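Chapter 4
Reading a Board

I bought my first decent plank from a yard called Kinnunen, and I bought it badly. I picked the one on top of the stack, paid, carried it home on the roof of the car and only looked at it properly once it was lying across two trestles. It had a lovely pale face and a twist in it like a potato chip. I kept it for years as a shelf in the shed (with the twist at the back, where the paint cans hid it), and it taught me more than anything I read that winter.

So before we cut anything, we're going to spend a whole chapter looking. You'll want a board in front of you while you read. Any softwood will do, and an offcut is fine - mine for most of this chapter is 300 mm long, and I've used it so often in classes at Piltthorpe that the corners have gone round. Lay it flat near a window in the morning or late afternoon, when the light comes in low across the face. Turn the overhead lights off if you can. A ceiling light flattens everything and you'll miss half of what I'm about to talk about.

Start with the lines. A tree puts on new wood every year, and in most softwoods each year gives you two kinds: a wide, pale part laid down in spring and a thinner, darker part laid down later in the season. Slice through the trunk lengthwise and those layers show up on the face of the board as grain lines. Thin ones, thick ones, some so faint you have to tilt your head to catch them. Where the saw meets the layers steeply, the lines pack in tight and run side by side. Where it skims along a layer, they wander apart and you get those big sweeping arches that people love on tabletops.
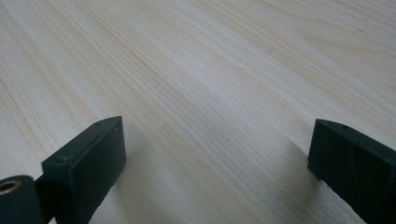
Figure 4.1 Pale board with fine grain. Compare the dense stripe of parallel lines with the wider, gently curving ones toward the upper right corner.

It's quite normal for one face to do both, and beginners often take this for two different kinds of wood glued together. It's the same tree! The difference is where the cut fell. Get used to finding the place where tight lines start to open out, as we'll be coming back to it when we talk about cupping in section 4.3.

Color comes next, and I'd ask you not to trust it too much. Freshly planed pine and spruce can look almost white, and then a year in a sunny room turns them the color of weak tea. Darker bands will look honey-toned on one board and nearly orange on the next. Even on a single board, the part that catches the most light can seem bleached compared with the rest, so turn it end for end before you decide that one half is paler. I once rejected a perfectly good board for the Gestdale bench over a "stain" that moved when I did.

Now use your fingers. Close your eyes and drag a fingertip slowly across the grain, then along it. On a planed board you may feel very little at first. Go slower. The dark bands are harder than the pale ones, and on an older surface they often stand a hair higher where the soft wood has worn down. That hardness matters when you sand, too. Press too much with soft backing behind the paper and you'll scoop out the pale wood and leave the dark lines as ridges.

Try this before you go on to section 4.1

Take a soft pencil and, on a sheet of paper the same size as your board, draw only the lines you can see. Leave out the shading. Mark the spot where they sit closest together with a small cross, and put an arrow wherever they begin to curve. Then flip the board over and do the other side on a second sheet. Keep both drawings, and write "face" and "back" on them now, while you still remember which is which.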